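Let people stand close to the slow robots

I have been to plenty of automation open days, and most of them put the fast machine out front. Something welds, something stacks, you clap, you get a pen. The Saturday open day at Vuorinen, over in Skumanby, did it the other way around, and I wish more shops would.

The main bench was given over to cloth. One arm, two fingers, a pile of napkins and towels, and a crowd that stayed put for 90 minutes! Cloth is hard. It sags, it slides, it never lands the same way twice, and everyone who has ever folded a fitted sheet knows it.

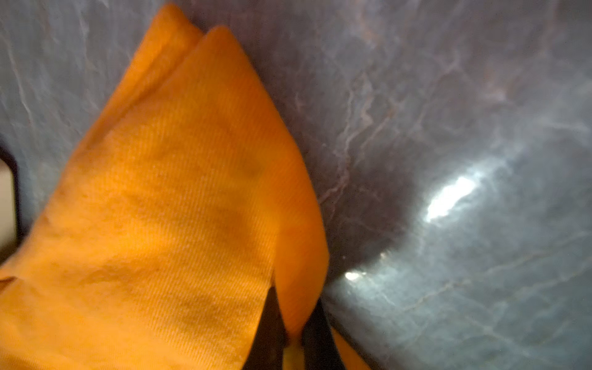
By Kaisu Kallio
Opinion | October

Two black fingers, a pinch of orange twill, two corners standing up over the marble top – I could have watched that for an hour. Orsolya Csizmadia, who ran the bench, let visitors pick the next piece and drop it however they liked. Kids were merciless about it (good!).

She told us the team had logged 3644 grasps so far, and she was just as happy to talk about the bad ones. I learned more from that than from any polished video. If your town has a robot lab, ask them to open the doors and show the work they haven't finished yet. I'd drive back to Skumanby for it.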